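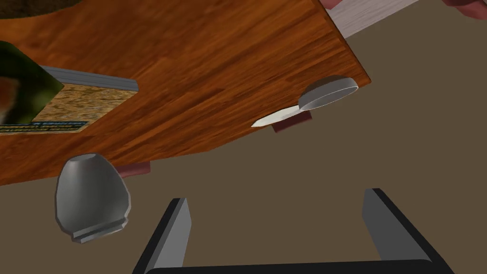
Wooden tabletop, steep angle

From: Chiến Mạch
To: the Reading Teens list
Date: Monday, April 8, 2024
Subject: Re: Visum, and whether the ending is a cheat

Hafiz Simanjuntak wrote:

> Hi everyone,
>
> I finished Visum over the weekend and I'm still annoyed. I loved the first
> two thirds. Mumo is a great narrator, the stuff on the night ferry is as
> good as anything I've read in YA in years, and I even liked the brother,
> who I know a lot of you wanted to push overboard. But then we get that
> last chapter, where it's suddenly ten months later and Mumo is fine and
> working in a bakery and we never find out what was in the letter. I felt
> cheated. If you ask me to care about a letter for the whole length of a
> book you have to let me read it.
>
> Also, does anyone else think the mother is underwritten? She gets maybe
> one real scene. My 17-year-old niece read it before I did and she said the
> same thing, so it isn't just a grumpy old man complaint.
>
> I'm supposed to be picking something for our teen group to read next and
> I can't decide if this is a good argument book or just a frustrating one.
> Talk me into it or out of it.
>
> Hafiz

Oh Hafiz, I'm going to try to talk you into it, so get comfortable.

I had exactly your reaction the first time. I got to the bakery and flipped back a page to see if I had a bad copy! I thought a whole section had dropped out (this did happen to me once with a Hamann paperback, where the middle was printed twice and the end wasn't there at all, and they were very nice about replacing it). But no, the chapter numbers run straight through. So I sulked for a week and lent it to my daughter, and then she wouldn't stop talking about it, and so I read it again in March with her notes stuck all over it.

And the second time I thought the letter was handled pretty beautifully. Go back and look at the ferry chapter, the bit where Mumo is practicing what to say when they dock at Zivisow. Mumo starts the same sentence over and over and changes one word each time. The first time through I read that as nerves. But the phrasing is so close to how the mother talks in her one big kitchen scene that I'm now pretty sure Mumo has already opened the letter by then and is repeating pieces of it. Which would mean we do get to read it, a few words at a time, and in Mumo's voice. My daughter thinks I'm reaching. She says Mumo just talks like her mother because people do. I can live with that too, it's still a nice thing to notice.

The mother, though, I'm with you and your niece. I don't buy the argument that she's meant to be a blank because Mumo sees her that way. Mumo notices everything! This is a kid who can tell you what every single passenger is eating. You can't have a narrator like that and then tell me she never once looked properly at her own mom. The kitchen scene is terrific and I wanted four more of it. I'd happily have traded the whole subplot with the stolen bicycle, which as far as I can tell is only there to get the brother out of the house.

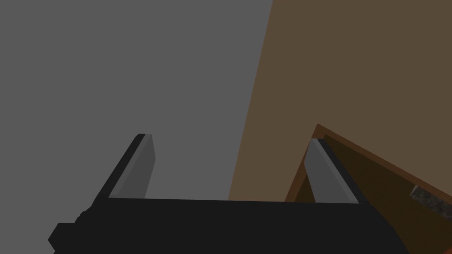

Is Visum suitable for the younger end of a teen group?
Mostly, with the storm chapter as the one to read ahead of time, since a passenger dies in it and Mumo is the person holding his hand.

I put that in because I've had it from three different people off-list and I figured I'd save everybody the typing. There's some swearing, nearly all of it from the brother. There's one kiss and it's an awkward one. The death is handled gently but it does go on for several pages, and if you have a kid in the group who's lost somebody lately I'd have a quiet word first. My daughter was 18 by the time she read it so I wasn't worried about her, but her cousin is a good bit younger and she skipped that chapter, came back to it a few days later on her own, and was glad she had.

As for whether it's a good argument book – yes, yes, yes. Our group did it last month and it was the best turnout we've had since we did the one with the lighthouse. We're usually lucky to get half the kids talking, and this time I had to do the thing where you hold up a hand and wait. They split right down the middle on the ending. One girl was so cross she'd written her own version of the last chapter, 600 words, letter included, and she read it out loud to us. It was good, too. Very sad and a little bit funny, with a shopping list on the back of the letter, which I now half believe is in the real book. Then a boy who hadn't said a thing since the fall said he liked hers but he wouldn't want it printed, and they went at it for the rest of the evening.

So if you do it, that's what I'd suggest. Have them write the letter before they come. Tell them it can be short. Don't collect them or anything, just let whoever wants to read theirs do it, and leave the question of whether there should be a letter at all until after that. We did it the other way around, and it was fine, but I think we'd have heard from more of the quiet ones if they'd walked in with something on paper.

A couple of other questions that got them going, in case you want to steal them. Is the brother lying about the money, or does he really not know? (They were much harder on him than I was.) Would Mumo have gotten off the boat if the old man had lived? And why is it called Visum when the visa itself is sorted out by the end of chapter two? I don't have an answer to that last one, by the way. I've gone back and forth on it. 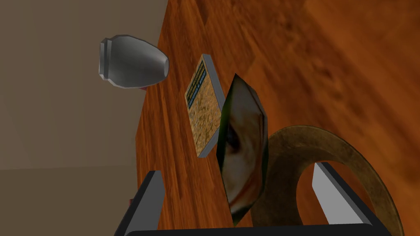 Where I'd be careful is with the first 20 pages. They're slow, and I lost two of my kids there, who told me cheerfully that they'd given up and watched a show. The waiting room, the forms, the other waiting room. I know it's on purpose and I know it pays off, but a fifteen-year-old with a chemistry test doesn't care that it pays off. What I'd do another time is read the opening aloud together the session before. It's surprisingly funny out loud, the clerk especially, and it sort of drops them at the ferry already knowing everybody.

If you decide against it, my second choice would be the other one by the same author, the one with the swimming pool. It's shorter and a lot tidier, everybody gets an ending, and the mother in that one is a proper person with a job and a temper. I don't love it the way I love this one but I've never had a kid tell me they couldn't get through it. You could even do them back to back and let the group tell you which they'd keep. I'd pay money to hear your niece on that.

Copies: the hardcover is getting hard to find, but the Hamann paperback is in print and has the map of Zivisow in the back, which the hardcover doesn't. Get the map if you can. Mine were all over it, and it settles the fight about whether she could have seen the harbor from the bedroom window (she could, if she leaned).

One last thing on the bakery, and then I'll let you go. Did you catch what she's doing with the flour bags when the delivery guy comes in? She's counting them under her breath, in her mother's language. It's only half a line and I missed it the first time. I'm not saying it makes up for the letter! But I'd be curious if it changes anything for you.

Let us know what you pick, and what night you meet. I'm over your way every so often and I'd love to sit in the back and keep my mouth shut for once.

Chiến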